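From: Regula Tanner
To: mathday-list
Subject: Re: Re: Workshop rooms and the knot session

Hi all,

Thanks for the quick answers. I've put Shadi's message below in full so the people who joined the list in May can follow.

Shadi Haddad wrote:
> We have 8 workshops and only 4 rooms at Ploludby, so each room
> gets two sessions, one before lunch and one after. The knot
> session needs floor space for the long ropes. Last year we had
> it in a room with fixed desks and the kids at the back couldn't
> take part. Can we move it to the hall?
>
> Also, the handout for the card-shuffling talk still has the
> mistake on page 2. It says eight perfect shuffles bring the deck
> back to the start, but it doesn't say that the top card has to
> stay on top. If they do it the other way it takes 52.
>
> Shadi

On the hall: yes, if the opening talk finishes by 10:30. The chairs have to be stacked first, and that takes a good fifteen minutes. I would put knots in the hall and move the tiling workshop into the room with the fixed desks, where it should work fine. Tiling is all paper and scissors anyway. 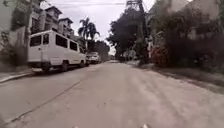 Raghda Nseir would keep tiling where it is and send the probability games to the desk room, as the tiling groups like to walk around and look at each other's patterns. I can live with that. Unless someone objects by noon tomorrow, that's what goes in the program.

On the handout: I've fixed page 2 and added a line on the two kinds of shuffle. Jagadeesh, please check the wording before it goes to the printer. We are ordering 1,000 copies, the same as last time, and I don't want to paste corrections in by hand again.

The prize puzzle is still open. Ferdinand Grabner sent in the one with the bridges, but the Drostitz school used nearly the same puzzle in their spring contest, and those students will know the answer.
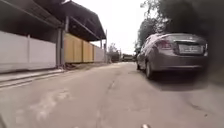 I'd like something a twelve-year-old can start without a formula. The Skokis people offered their coin-weighing problem, with a harder version for the older group. I have tried both and the easy one took me about 2 minutes, so it may be too short as it stands. Adding one more coin would help.

Still missing: a title for the prime numbers talk, and the list of materials for the code-breaking table. Send them to me directly, please, not to the list.

Regula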